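The Quiet Joy of a Bed Sheet Dried Outdoors

Ask anyone over a certain age what clean smells like and there's a good chance they'll talk about sheets off the line. I have been asking people all spring and summer, on trains, in queues, once in a dentist's waiting room, and the answers come back with such feeling that I've started carrying a notebook. Wind, they say. Grass. My gran's back garden in March, with the pegs in her mouth!

I grew up in a flat with no garden and a tumble dryer that shook the kitchen, so all of this reached me late. Then I moved to Brorkmont, a small town on a hill where it blows nearly every day of the year, and found that my new neighbours talked about drying weather the way other people talk about football. My street has 40 houses and almost every one has a line, a pulley or a whirligig. On a bright morning the whole hillside flaps.

Delphine Holloway has lived at the top of it since she was married. She taught me to hang a sheet properly, folded hem to hem over the line with a hand's width hanging past it, pegged at the corners and once in the middle. "You want it to fill," she told me. "If it fills like a sail it'll be done by the time you've had your tea." She snaps each one hard before it goes up, a crack you can hear three gardens away, and I have practised that snap for months without getting near it.

There's some science behind the smell, too. Researchers who hung wet towels in the sun and tested the air around them found a whole family of compounds that weren't there on towels dried indoors, several of them the kind you meet in flowers and perfume. Sunlight and damp cotton seem to make them between them. I love this. It means the smell isn't just memory playing tricks, although memory surely helps.
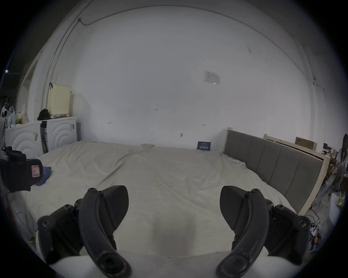 What you put on the line matters as well. Plain cotton and linen dry best and feel best afterwards, a bit crisp, a bit stiff, with that faint scratch which goes after the first night. Jihad Hourani, who runs the bedding stall at Utham market, sells mostly plain weaves and will talk about them for as long as you'll stand there. He let me feel my way through a pile of old linen he'd bought from a closing hotel, washed so many times it had gone soft as a handkerchief. I went home with two sheets and no money for lunch.

His advice was simple. Use less powder than you think. Skip the softener altogether, and give the sheet a good shake before it goes out and another when it comes in. Ironing he leaves to the customer. I don't iron mine — life is short and I like the creases — but Esperanza Dunleavy, two doors down from me, irons everything down to the pillowcases and says it's the best hour of her week, with the radio on and the window open.

Rain is the great enemy, of course, and Brorkmont gets plenty. People here read the sky over the reservoir and shout over the fence when it turns. My first summer I lost count of the times someone knocked to tell me my washing was getting wet. Once I came home from work and found the lot folded on my step under a bin bag, and I still don't know who did it.

Winter drying is a different craft. Delphine swears by a frosty day with a breeze, when the sheets freeze as stiff as boards and then come in nearly dry. I tried it in my second year here and carried a double sheet through the back door like a sheet of plywood, laughing so much that I knocked the clock off the wall. It was dry by bedtime, and it smelled of snow.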